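Home | Agendas | Minutes | Members | Contact

Flesta Toy Library — Minutes of the March meeting

Chair: Theano Karagiannis. Minutes: Jayanthi Thomas. Meeting opened Monday at 7 p.m. Quorum met with 11 members present.

1. Previous minutes
Approved with one correction. Under item 4, "Flirik" should read "Flukuteo" as the supplier of the shelf labels.

2. Catalog migration
J. Thomas reported that 1539 records have been moved to the new database. Records without a condition code were held back and will be entered by hand. Duplicate barcodes remain a problem in the puzzle section. Old barcodes are to be retired on the next return of each item — no mass relabeling.

3. Classification of sorting toys
Sorters are currently split between Puzzles and Early Learning. T. Karagiannis proposed a single class, with the number of openings and the material recorded as separate fields. Blocks would be listed as parts of the set and checked at return. Discussion of whether sets with missing blocks may still circulate; deferred to April.

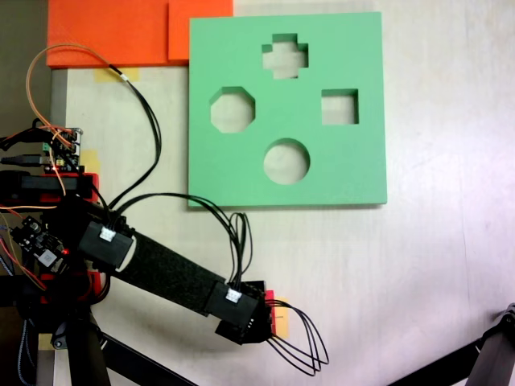 Item 3: mint-green foam sorter board, four openings (cross, octagon, square, circle).

Motion to adopt the single class carried, one abstention. The change applies to new records first. Existing records to follow once the duplicate barcodes are cleared.

4. Cleaning procedure
The draft was read. Foam and fabric items to have their own section, with drying times stated. Andreadis to be asked for a price on storage crates with vented lids.

5. Budget
Balance carried forward is $2807. Crate purchase not to be approved until the quote is in hand. Late fees unchanged.

6. Other business
Saturday opening hours — no change. Door code to be reissued.

Actions: J. Thomas, barcode list and Andreadis quote. T. Karagiannis, revised cleaning draft.

Adjourned 8:40 p.m.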